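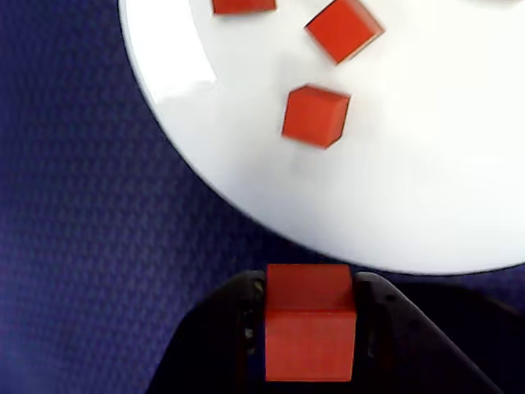 Kutier Lane Allotment Society
Minutes of the June general meeting

Held Monday, 7:00 p.m., in the back room at the Ong Street library

Present: Giuliana Flores (chair), Shamim Naqvi (secretary, taking minutes), Raili Tikkanen (plots and waiting list), Azra Vlachou (water and tools), Samina Ghauri (summer supper), and 16 other members who signed the sheet.

Apologies were received from the holders of plots 9 and 22.

1. Minutes of the last meeting

Read and approved with one correction. The compost delivery was recorded as going to the north gate. It went to the south gate. Shamim has changed the file copy.

2. Matters arising

The lock on the south gate has been replaced. Keys are with Giuliana and can be picked up on Saturday mornings. Old keys should be handed in at the same time.

The broken bench by the pear trees has not been fixed. Azra has the boards but not the bolts. Carried over to the next meeting.

The letter to the city about the storm drain was sent. No reply so far. Giuliana will call the office this week.

3. Money

Shamim reported a balance of $684 in the general account after paying for the compost, the lock and the first half of the insurance. The second half of the insurance is due in the fall. Four plot fees are still unpaid and reminders have gone out.

A member asked whether the supper is paid for from the general account. Shamim said it is not. The supper has its own cash box, and anything left over goes into the tool fund – this was agreed last year and is in those minutes.

The report was accepted.

4. Water

Azra reported that the pump at the lower tank has been losing pressure since the middle of May. The repair shop, Fandier, has looked at it and thinks the seal is worn. They can replace the seal or fit a new pump. Azra is waiting for a written price for both.

There was a long discussion about hose use. Members on the upper rows said that by six in the evening there is hardly any flow. Members on the lower rows said they work during the day and cannot water at any other time. Raili suggested alternate evenings for upper and lower rows until the pump is fixed. One member objected that seedlings cannot wait two days in a hot week. It was pointed out that watering cans would still be allowed every evening.

Vote: alternate evenings for hoses, starting next Monday with the upper rows. Cans at any time. Carried, with two against.

Azra will put a notice on both gates.

The large tank holds 2000 gallons when full. Azra asked that the lid be kept closed. It was found open twice last month and there were leaves in the filter.

5. Plots and waiting list

Raili reported that there are 8 households on the waiting list. Plot 14 has been given up and will be offered to the first name on the list. Plot 31 has not been worked since the fall. Two letters have been sent and the second was not answered. Under the rules, the plot can be taken back after the third letter.

A member asked whether plot 31 could be split in two, as it is one of the long ones. Raili said this was done with plot 6 and there was trouble afterward over the path between the halves. If it is done again, the path should be marked out first and shown on the plan. Raili will measure the plot and bring a drawing to the next meeting.

It was also asked whether people on the waiting list may help out on other plots in the meantime. Giuliana said yes, if the plot holder agrees and signs them in at the gate.

6. Tomatoes and blight

The member from plot 18 brought in leaves with brown patches from a row of Zestier tomatoes. Several people looked at them. Opinion was divided between early blight and sun scorch. The leaves were taken home in a closed bag and will be shown to the extension office.

Members are asked to check their plants, to remove any marked leaves, and to keep them out of the shared compost. Put them in the trash at home.

7. Summer supper

Samina reported. The supper will be held on the last Saturday of the month, from 5:00 p.m., on the grass by the tool shed. If it rains it moves to the library room, which has been booked.

Each plot is asked to bring one dish. A sign-up sheet went around the meeting. So far there are plenty of salads and not enough main dishes. Samina asked for at least one more bean dish and one rice dish without meat. Please write the main ingredients on a card and leave it next to the dish, especially if there are nuts in it.

Plates and cups will be borrowed from the library kitchen and must be washed and returned the same night. Bring your own knife and fork. Charcoal will be bought from the supper cash box.

A member asked about music. Agreed that a small speaker is fine until 9:00 p.m. The neighbors on Ong Street will get a note through the door beforehand – Samina will write it and Raili will deliver it.

8. Any other business

The wheelbarrow with the green handles is missing. If you have it on your plot, please return it to the shed.

Bees: the hive by the east fence has been quiet and there were no complaints. The owner asks people not to park bikes against that part of the fence.

Someone is leaving bread out for the birds near the sheds. This brings rats. Please stop.

9. Next meeting

Second Monday in July, 7:00 p.m., same room. Items for the agenda to Shamim by the Friday before.

The meeting closed at 8:35 p.m.

Actions
Giuliana: call the city about the drain
Azra: pump prices, gate notices, bolts for the bench
Raili: offer plot 14, third letter and drawing for plot 31, deliver supper notes
Samina: supper sign-up, note to neighbors
Shamim: reminders for unpaid fees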